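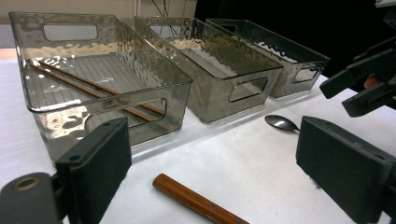 I'm looking for someone to come and cook with me two lunchtimes a week at Flosby, the small supper club and cookery room I run above the old chandlery. It's a part-time job, paid properly, and it would suit a person who likes feeding people more than they like being looked at while they do it. You don't need a certificate on the wall. You do need to be able to make a decent pot of rice without a packet telling you how, and to be at ease with long wooden chopsticks like the pair lying in the nearest of those smoky grey bins, as I cook with that sort far more than I do with tongs. If you've never used them over a hot pan, come anyway — I learned at 34 and burned plenty of noodles on the way.

A bit about us. I started Flosby with Duyên Kim, who does the menus and most of the worrying, and we were joined last March by Villads Juhl, who bakes and keeps the orders straight. On a full lunch we feed 105 people in two sittings, mostly folk from the offices and boatyards nearby, plus a table of retired dockers who want the same soup every time and get cross if there's too much coriander in it. The food is a mix of what Duyên grew up eating and what I can get from the market without crying at the price. Lots of broths, rice bowls, pickles, greens, and one pudding.

What you'd be doing: getting in at 8, putting the broth on, prepping veg with me (there is SO much spring onion, I'm sorry in advance), then running the noodle side of the pass once the doors open. After service we clean down together, eat something sitting on actual chairs, and have a chat about what went well and what went in the bin. You'll be home by the middle of the afternoon. No evenings unless you fancy helping at a supper club now and then, and those are paid separately.

The pay is £148 a shift, with holiday pay on top and your lunch thrown in. I won't ask you to do a free trial day. If we like the sound of each other you'll come in for a shift, you'll be paid for it, and then we'll both have a think.

I'd love to hear from people coming back to work after a break, or people who've only ever cooked for a big family. Khoa Đàm, who's leaving us to open a place of his own (very proud, slightly heartbroken), had never worked in a kitchen before he came here. He drove a delivery van! He's staying on for your first few shifts to show you where everything lives and how to talk nicely to the left-hand burner.

Some things to know before you write. We're up a flight of stairs and there's no lift, which I hate, and the landlord knows I hate it. The kitchen gets very warm in summer. We use peanuts, sesame, shellfish and fish sauce every single day, so if any of those are a problem for you, please don't risk it. And Villads plays the same accordion record most mornings. You can ask him to turn it down and he will, for a bit.

To apply, send me a few lines telling me what you cook when you're tired and there's not much in the cupboard. A CV is fine too, though I'll read the other thing first. Drop it through the door or use the contact form and put "lunches" at the top so it doesn't get lost among the table bookings. I'm reading everything up to Oct 9, 2026 and I'll reply to each of you, even if it's a no.

Recent posts
Supper club menu: Lộc Triệu cooks with us
Why we moved our egg order to Tindis
Duyên's quick pickled radish
Gift vouchers are back
Wanted: a second-hand chest freezer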